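Part-time bench helper wanted for a small computer refurbishing shop in Vellbridge

Hi! I'm Sigita Rimkutė and I run Genby, a little repair and resale shop two doors down from the old Le Roux bakery building. If you've ever walked past and wondered why there are so many desktop towers in the window, come in and say hello. I need another pair of hands, preferably ones that don't mind dust.

We take in old office desktops, clean them up, fix what can be fixed and sell them on cheap, mostly to students and to people who just want something for email and bills. Last year we got 1,554 machines out the door, which is our best year so far (I had cake). That was with me, my cousin on Fridays, and a lot of evenings I'd like to have back. So I'm hiring!

What you'd be doing

Mostly bench work. A tower comes in, you log it, open it, blow out the dust, and see what's inside. You check the processor and the cooler, put on fresh paste when it needs it, test the memory, and swap the drive. Then it goes over to the testing shelf for the night and you move on to the next one. Some come in spotless. Some have clearly lived under a desk next to a very hairy dog, and those I try to share out fairly.
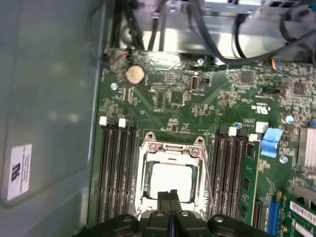
Inside a tower, looking down at the processor socket.

You'd also spend a bit of each shift on the counter. People bring in a laptop that won't start and they're usually worried about their photos, so I need someone who can be kind about it and not talk over their heads. If you can explain what memory is to my neighbor without making her feel silly, you're most of the way to getting the job.

And there's the inventory. We use a program called Plomix, and it's a bit clunky, but it knows where everything is as long as we tell it the truth. Please tell it the truth. I once spent a whole afternoon looking for a box of power supplies that had been logged as keyboards, and I was the one who had logged it.

Who I'm looking for

You don't need a certificate or a degree. I'd love it if you've built or fixed a computer at some point, even just your own, even if it took you three tries. If you haven't, but you've taken apart bikes or sewing machines or radios and gotten them back together, write to me anyway. I can teach you the rest in a few weeks.

You do need to be able to lift a full-size tower onto a bench, and you should be okay standing for a good part of the shift (we have stools, they're just not great stools). Decent eyesight or decent glasses help a lot with the little connectors. You need to be at least eighteen. A second language would be really handy on the counter, but I won't hold it against you if you only have the one. 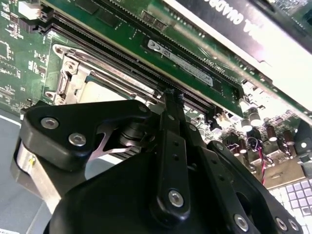
Memory module and slots on a green motherboard.

Hours and pay

It's 4 shifts a week to start, afternoons, from one o'clock until six. One of those has to be Saturday, sorry, that's when everybody brings their stuff in. The other days we can work out between us, and I'm pretty easygoing about school schedules and kids' pickups if you let me know ahead of time.

Pay is $700 every 2 weeks to start, and we sit down and look at it again after your first three months. You also get first pick of anything we refurbish, at cost. My cousin has furnished his whole family this way, including an aunt who never asked for a computer and now plays cards on it all day long.

The shop is on the ground floor with no steps at the door, there's a bus stop right across the street, and you can bring your bike inside. We close for a week in the summer and you get paid for it. Coffee is free and strong. Tea is also free, but you'll have to make it yourself, I always forget it and let it go cold.

How to apply

Just stop by any afternoon and ask for me, or drop a letter through the door. One page is plenty! Tell me a little about yourself, which days you could work, and the last thing you fixed (or tried to fix, I like those stories even better). A resume is fine if you've got one handy but I'm not going to grade the layout.

If it sounds like a good fit, I'll ask you in for a paid trial afternoon. We'll take a tower apart together, put it back together and have a chat while we do it. I'd like someone to start in October, so please get in touch before the end of September if you can.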